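Ticket: subtitles out of step, Koltlow drama stream
Opened by: Angharad Foulkes
Status: open, with Brilex player team
May 21, 2024

Watching Kovell on Koltlow, the spy one. Subs fine up to episode 5. From episode 6 they run ahead of the speech, whole lines early, so you get the punchline before he opens his mouth. Same on telly and laptop. Tried English and Welsh subs, both off. Signed out and back in, no change.
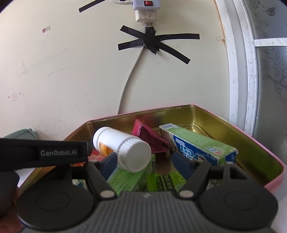
Update, Pouran Shirazi: Reproduced on episode 6. Offset is 8 seconds after the opening titles, nil before them. Looks like the sub file was timed to the broadcast cut, which had a sponsor card there. Asked Cúc Quan for the orignal files.

Update, Cúc Quan: Files found. Eps 6 to 20 all came in one batch from Akbulut, all timed to broadcast. Retiming 6 first, rest to follow. Finale has an extra recap so will need doing by hand.

Angharad: ep 6 loads but still early??

Pouran: Old file cached. Close the app fully, reopen, pick subs agian from the menu. Confirmed ok on my side after that.

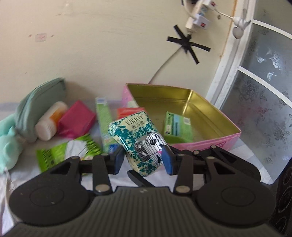

Will I lose my place in the series when the new files go up?
Your place is kept, only the subtitle files get swapped.

Angharad: ok ep 6 good now. Waiting on 7.

Cúc: 7 in the queue. Leaving ticket open til the finale is checked.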